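3.2 Shared Work Surfaces and the Problem of Ownership

The second theme to come out of the interviews concerns surfaces that belong to a group and to no single member of it: benches, counters, and large tables used by several teams in turn. 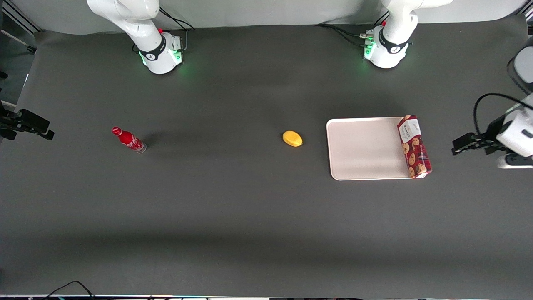 Figure 4. A shared work surface with a dark charcoal-gray top.

Fouzia Tarar objected, when an early draft of this section was circulated, that "shared" covers two quite different arrangements. A table booked by the hour has a clear owner at any given time, she wrote, while a table left open to all comers has none, and the two should not be coded together. We accepted the point and recoded the transcripts from both sites. The analysis below treats booked and open surfaces separately.

At Kanar, where surfaces are booked, 44 employees completed the full interview. Most described their booking as a right to the surface itself, and few felt that it extended to the area next to it. Items left on a nearby shelf or chair were often moved by the next group without notice. Complaints about this were common but mild. Several people said that they had stopped leaving anything behind after their first month.

At Wilau, where surfaces are open, the picture was less settled. Employees spoke of "regulars" whose claim rested on habit alone. A newcomer who sat down at a regular's usual place was seldom asked to move, yet many reported a sense of having done something wrong. Aydoğan and Sial describe a similar pattern in reading rooms -- the claim is never stated, and it is respected all the same.

The two sites also differed in how disputes were settled. Kanar employees turned to the booking record, which held 2,000 entries for the study period. Wilau employees had no such record and relied on direct talk or, more often, on avoidance. One respondent at Wilau had changed her lunch hour twice to keep clear of a colleague.

We did not find that either arrangement led to more requests for private space. Such requests were tied more closely to length of service, and they are taken up in Section 3.3 together with the survey of 300 former employees.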